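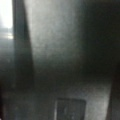
May, afternoon. Wrist camera, blur gate and exposure

Working on the approach stage of Antal again. The planner asks the perception node for a target plane before it commits to the last part of the move, and the node has been answering too eagerly. Frames like the one at the top have no sharp lines anywhere, only soft grey areas, a blown-out white patch in the upper left and a dark rectangle at the bottom center. The plane fitter still returns a result on this kind of input. I want it to return nothing.

What the old gate did

It took the variance of the Laplacian over the full image and compared it to a fixed threshold. The trouble is the grain. The grey areas have a fine speckle, and the filter counts speckle as detail. I had set the threshold at 11 back when we ran with shorter exposure and less gain, and nobody has touched it since, me included.

Changes today

1. Downsample by 2 before the filter, with a small Gaussian first. Speckle mostly drops out and real edges survive.

2. Mask saturated pixels, plus a margin around them. The border of a white patch against something dark gives a strong gradient even when everything is out of focus, and that was lifting the score.

3. Score by tile and use the median over the unmasked tiles. One contrasty corner can no longer carry the frame.

4. If the gate fails, publish an empty result with reason code BLUR. Before this the node just went quiet and the planner reused the last plane it had. Joar found that one while reading the planner logs, and I think it explains the odd approach vectors he was complaining about.

Replay

Ran the new gate over the 2238 frames in the Midalell log. The old gate let 27 frames through that Ilona had labeled unusable by hand. The new one rejects all of them. It also rejects a few that she marked as fine, mostly plain surfaces with very little texture. I can live with that for now – the planner holds and asks again.

The dark rectangle is worth a note. Its top edge is the clearest horizontal line in the picture, and the rectangle detector likes it a lot. I can't tell from this frame what the thing is: a recessed panel, a small box, an opening. Neither should the detector. I moved the gate ahead of both consumers so the rectangle detector doesn't see rejected frames either. It used to sit inside the plane fitter, so the detector was running on everything.

Exposure

Auto exposure is metering on the whole image. With a bright patch at one side and near-black shadow on the other it settles somewhere that suits neither. Tried center-weighted metering in replay, but replay can't change the exposure of a recorded frame, so all I learned is that the weights load and the config parses. Needs the arm.

Config is in the Antal repo under perception/gate. Parameter names changed: blur_thresh is gone, use tile_score_min. Old launch files will fail at startup with an unknown parameter error, which I left in on purpose.

Open

– Aranka to check whether the planner's retry timer resets on BLUR. If it doesn't, a long run of bad frames will look like a timeout.
– Log exposure time and gain with every frame. The Midalell log has neither.
– Motion blur and defocus get the same reason code. Could split them using joint velocity at capture time. Ask Joar if the timestamps are good enough.
– Rerun Ilona's labels with center-weighted metering once there is a new recording.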